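Tadbridge Open Day: Desk Tidy Set

Hi! I put this little set together after the open day at Tadbridge, mostly so people who stopped by could take a copy home and poke at it. It's all teleoperated sorting: pencils, crayons, markers and erasers going into colored bins. I drove for a good part of the afternoon and my wrists knew about it the next morning. 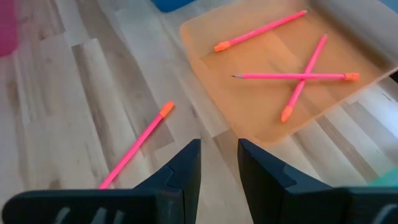 There are 712 episodes in the main folder and another 119 in "extras", where visitors had a go at the controls (some of them were way better than me, which stung a bit!). Episodes run roughly 60 seconds each. I left the fumbles in, so filter on the "grade" column if you only want clean ones.

Folders
main/ - driven by our team
extras/ - driven by visitors
notes.txt - my typing, sorry about the spelling

To load it you'll need the Shetty reader, version 2 or newer. The old one chokes on the wrist video and just sits there. If you're on Wonix, unzip to a short path first.
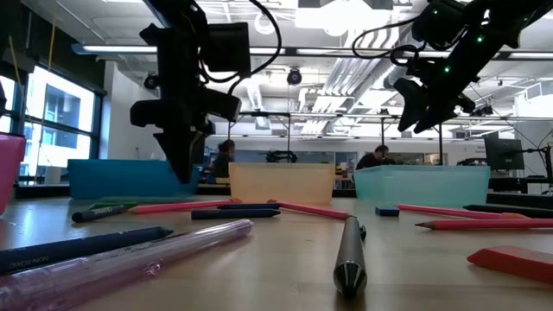
Both arms over the table, with the blue, orange and teal bins along the back.

Known problems: the visitor episodes have patchy task labels, and I haven't matched them all up yet. I'm hoping to have a second version out by June.

Last updated January 5, 2018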